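厨房水垢与茶渍处理要点

目录:成因 / 材料与禁忌 / 水壶 / 龙头与起泡器 / 陶瓷餐具 / 玻璃杯 / 不锈钢水槽 / 洗碗机 / 台面 / 常见问题

成因

水垢的主要成分是碳酸钙,含少量碳酸镁和硅酸盐。水中的碳酸氢钙受热分解,析出碳酸钙,附着在加热面和水滴蒸发后的表面。碳酸盐可溶于弱酸,硅酸盐基本不溶,因此用酸处理后仍留一层灰白薄膜的,多半含硅,需要配合机械擦除。

茶渍和咖啡渍属于多酚类有机物氧化后的沉积,弱酸对它作用有限,应使用弱碱或含氧漂白剂。水垢与茶渍经常叠在一起:先有钙膜,再吸附色素。遇到这种情况,先除色,冲净,再除垢。顺序反过来也能做,但色素层会挡住酸液,耗时更长。

材料与禁忌

常备材料如下。

柠檬酸(食品级,无水或一水均可)
小苏打
过碳酸钠
白醋
中性洗洁精
三聚氰胺海绵、软毛刷、旧牙刷、超细纤维布

含氯漂白剂不得与任何酸同时使用,也不得在同一容器内先后使用而中间不冲洗。过碳酸钠遇水放出氧气,配好的溶液不能装进密闭瓶,用多少配多少。柠檬酸溶液不接触大理石、石灰石和水磨石,不接触镀层已破损的金属件。

水壶

电热水壶按每升水加柠檬酸两大勺平勺的比例配液,加至最高水位线以下,烧开后断电,静置四十分钟,倒掉,清水烧开一次再倒掉。壶底仍有斑点的重复一遍,不要用钢丝球刮。底部为裸露不锈钢的壶,刮痕会成为下一次结垢的附着点。

水硬度较高的地区每4周处理一次,软水地区每8周一次。Zanville 老城区的自来水偏硬,我按4周执行。壶嘴滤网单独拆下,用同一份溶液浸泡,再用牙刷从内侧向外侧刷。塑料滤网不要直接煮,网框受热变形后装不回去。

白醋也能用,浓度低,气味重,硅胶密封圈容易吸味。手头有柠檬酸时不必用醋。

龙头与起泡器

出水偏斜、分叉或水量变小,先查起泡器。逆时针旋下,外壳包一层布再用扳手,避免夹伤镀层。记下内部各片的次序和朝向,逐片取出,泡在温热的柠檬酸溶液中三十分钟。橡胶垫不泡,清水洗净即可。装回时垫圈要平,手拧到底后再用扳手带四分之一圈。

龙头根部的白圈用浸过柠檬酸溶液的厨房纸围住,十分钟后取下,擦净,清水过两遍。镀铬件不超过十分钟,拉丝镍和黑色涂层件减半,或者只用中性洗洁精。

Gagnon 牌龙头的起泡器内陷在管口里,需要用随附的塑料钥匙旋出。钥匙丢失的,可以用两根竹签卡住对侧缺口慢慢转。

陶瓷餐具

先分清釉下彩和釉上彩。釉下彩的图案在透明釉层之下,手摸平滑,侧光下图案与空白处反光一致,耐弱酸弱碱,可以正常浸泡。釉上彩的图案烧在釉面之上,侧光下能看到光泽差异,有时能摸到边缘,浸泡时间要短,不用研磨类工具。

口沿有金色或银色装饰线的碗碟按釉上彩处理,无法判断是否含金属的也照此处理。这类器皿不进微波炉,不用三聚氰胺海绵擦口沿,不与其他碗叠放浸泡。内壁茶渍只在碗内注入过碳酸钠溶液,液面停在口沿以下两厘米,让装饰线始终不沾液。 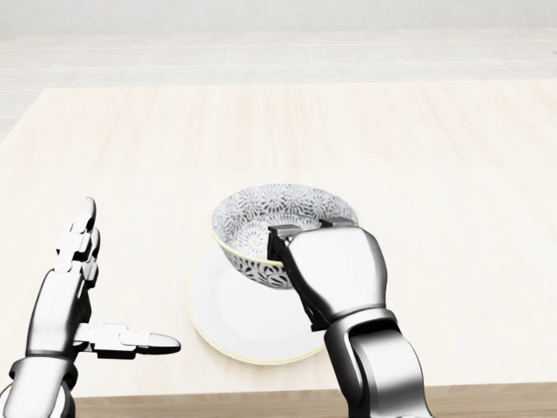 满花碗配白色圆碟,碗沿外侧有一圈金黄色细线。

内壁图案密集的碗,浅色残渍不易看出。检查方法是洗净擦干后,用干的白色厨房纸沿内壁擦一圈,再看纸面颜色。碗底与侧壁的转角最容易积渍,用裹了湿布的筷子头擦,不用刀尖或牙签。

过碳酸钠的用量为每500毫升五十度温水加一茶匙,浸泡二十分钟。水温过低反应慢,过高则氧气释放太快,后半段基本没有作用。浸泡后用清水冲三遍,再用洗洁精常规清洗。

底足未上釉的一圈会吸水。洗后倒扣在沥水架上,底足朝上晾透再收。直接正放在木台面上,容易留下水圈。碗与碟之间需要叠放的,垫一张厨房纸。

釉面有细裂纹的旧碗不再盛汤水,只放干货。裂纹中的色素可以漂淡,漂完仍会返色,没有必要反复处理。

玻璃杯

发白分两种。滴几滴柠檬酸溶液,两分钟后擦掉,变透明的是水垢;没有变化的是玻璃表面腐蚀,无法恢复。后者多见于长期高温机洗的薄壁杯。

窄口瓶加柠檬酸溶液和一把生米,塞紧摇晃一分钟。Jaxon Perron 来信建议用碎蛋壳代替生米。蛋壳本身是碳酸钙,会消耗酸液并产生二氧化碳,密闭摇晃时有顶开瓶塞的可能,不采用。单独加清水和蛋壳摇晃没有这个问题,但除垢效果也就只剩摩擦。

不锈钢水槽

顺着拉丝方向擦。水渍用柠檬酸溶液,油膜用小苏打糊,两者不要混在一起,混合后互相中和,泡沫看着多,清洁力反而下降。浮锈点多来自钢丝球脱落的铁屑,用小苏打糊加软布可以擦去;擦不去且有凹坑的属于点蚀。

排水口提篮每晚倒空,每周二用热水冲一次。PVC 排水管的水温控制在七十度以下,刚烧开的水放一会儿再倒。

洗碗机

空机状态下,把100克柠檬酸直接撒在内胆底部,运行最高温程序,不放洗涤块。喷臂拆下对光检查,堵塞的孔用牙签通开。滤网每周洗一次。软水盐的硬度档位按当地水质设定,Brulero 旧款机器出厂设在2档,硬水地区需要自行上调,设定方法见说明书。

台面

木台面不用酸,也不用过碳酸钠。水圈用熨斗低温隔布熨数秒,无效则用细砂纸顺纹轻磨后补油。浅色木材补油前先在背面试色。石英石台面可以短时接触弱酸,接缝处的胶不行。天然石材只用中性洗洁精。

常见问题

柠檬酸结块还能用吗?能用,按重量称取,不按勺量。

过碳酸钠开封后存多久?防潮密封存放,以9个月为限,之后活性下降,用量需要加大。

溶液能不能留到下次用?柠檬酸溶液当天可以重复用于水壶和滤网,颜色发浑即弃。过碳酸钠溶液不留。

除垢后水有酸味怎么处理?再烧一壶清水倒掉。仍有味道的,检查壶盖内侧和水位窗缝隙。

Grekbridge 一带的水质六月有变化,换水源后壶内可能出现褐色细粒,属于铁锰沉积,柠檬酸同样可以处理,浸泡时间延长到一小时。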